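Print this page | E-mail to a friend
Filed under: Talks & Events, Book Reviews, Frontier History

Speaker notes – Musmont reading group, Dec 16, 2021

Right, hello everyone. Mugs down if you can bear it. I've got 40 minutes and I'll try not to use all of them.

The book tonight is Xiomara Quintanilla's history of the Granex trading post, 285 pages if you skip the notes (please don't skip the notes, the best gossip is in there).

Start with the ledger. Read out the blanket entry, slowly. I love this bit! A clerk writes down one blanket, then crosses it out, then writes it in again at a higher price, and Quintanilla gets a whole chapter out of that crossing-out. She thinks the clerk was cheating. I think he was tired and bad at sums, and I'll say so, and then I'll let you lot shout at me.

Next – who is missing. The post had women working in it for years and the official letters hardly mention them. She finds them in the flour accounts and in one very cross letter about a stove. Ask the room: is it fair to build a person out of a flour account? Wait for answers. Don't fill the silence, you always fill the silence.

Then the map, chapter 7. Hold the book up. The river is in the wrong place and she explains why it matters for the land claim. I had to read this twice, so go gently. 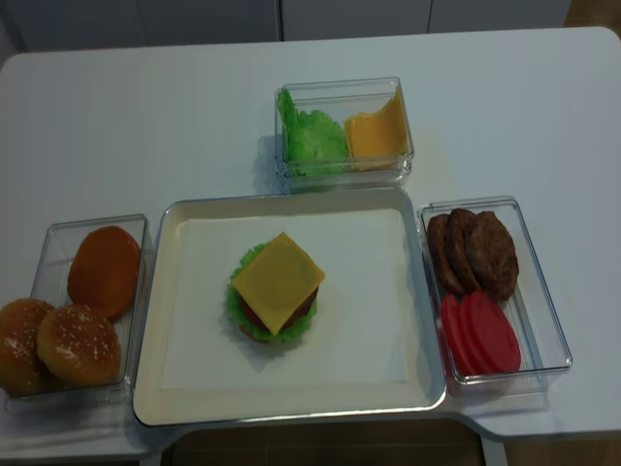 My main grumble is the ending. She spends roughly 300 words on what happened to the families after the post closed, and I wanted a good deal more than that. Arlo Ambrose made the same complaint in his review, though he was ruder about it and he also moaned about the index, which I thought was fine.

If there's time, compare with the Zonden book we did before the summer. That one is all governors and treaties and hardly a kitchen in it. Same valley, same decades, and you'd never guess.

Questions. If it goes quiet, ask who believed the clerk.

Copies are still on the table by the door, and Nguyen-Tran have the paperback in if those run out. Next month's book is still to be chosen, so send me your suggestions by the end of December.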